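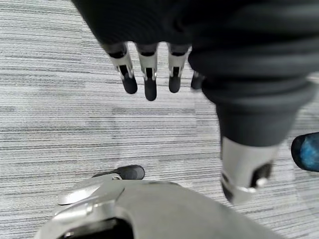
Acoustic notes on the Gravville office, part two

The first set of measurements went up in July. Since then the remaining furniture has been delivered, two of the partition walls have moved, and I have had time to repeat everything with the windows properly sealed. The numbers changed less than I expected in the speech range and more than I expected below it.

To recap for anyone who did not read the first post: the unit is a single open-plan room on the second floor, long side facing the street, with a suspended ceiling over most of the area and bare painted concrete over the rest. People complained that calls were hard to follow at the far end. Auður Holst, who signed the lease, wanted to know whether to spend money on the ceiling, the walls or the floor. I said I would measure before giving an opinion, and then gave an opinion anyway. It was wrong.

My guess was the floor. The carpet is a thin commercial type glued straight to the slab, and thin carpet is a poor absorber below the upper speech range. The pile has to be thick enough to sit where the air is moving, and at a hard boundary the air hardly moves at all. At high frequencies the wavelength is short enough that a few millimeters of fiber does useful work. At low frequencies the sound passes through the pile, meets the slab and comes back nearly intact. Carpet does cut footfall and chair noise very well, and I suspect this is why people credit it with more than it does.

So I expected a long decay in the low bands and a short one in the high bands, with the floor to blame for the difference. The shape of the curve was right. The floor had little to do with it. When Ívar Bjarnason and I laid spare underlay and a second layer of carpet over the far third of the room and ran the sweep again, the 200 Hz band did not move by more than the spread between repeats. What did move it was opening the door to the storage room, which took a clear bite out of the decay. The far wall is a light stud partition with an empty cavity, and it had been ringing along with everything we played at it.

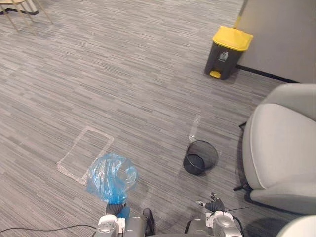 Carpet pattern matters to an acoustics job in one minor and irritating respect, and that is finding your microphone positions again. Each position has to be repeated within a few centimeters or the low bands cannot be compared between sessions. On plain vinyl you can use a pencil. On gray carpet with short streaks running across it, pencil and chalk both vanish, and the eye is no good at picking a point out of that texture. Tape on the floor is the sensible answer, and a taped rectangle is better than a cross because it gives you edges to square a tripod against. Use a low-tack tape, write the position number on it, and draw the layout on paper too. I skipped the paper copy in July and lost most of a morning to it.

A few other things I would do differently.

The loudspeaker was too close to a corner in the first session. Corners excite all the room modes strongly, and that is useful if modes are what you are after, but it made the low end look worse than it is for a person talking at a desk. I have kept those sweeps in a separate folder and left them out of the averages.

The ventilation should have been off. It was running on a timer, and 23 of the early sweeps have a hump in the noise floor that spoils the lower part of the decay. I have thrown those out. Lærke Ravn has since found the override switch, behind the panel next to the electrical cabinet.

Temperature and humidity should be logged with each set. The effect is small in a room this size, except in the top bands, where air absorption starts to count.

The recommendation I sent to Auður is as follows. Leave the carpet alone. Fill the cavity of the far partition with mineral wool – the wall has to be opened for cabling in any case – and hang absorbers under the exposed concrete. Thick panels with an air gap behind them will do more than twice the area of thin ones fixed flat. If money is left over, put a bookcase with uneven contents against the long wall opposite the windows to break up the flutter echo, which you can hear by clapping near the printers.

Ingvar Ingvarsson asked whether sound masking would be cheaper. It would be, and it would make the call problem worse, as the complaint is about intelligibility and masking works by reducing it. I would look at it again once the decay is under control and people start complaining that they can hear each other too well.

The partition work is booked. I will leave the tape down until the third set of sweeps is finished.

Posted August 2020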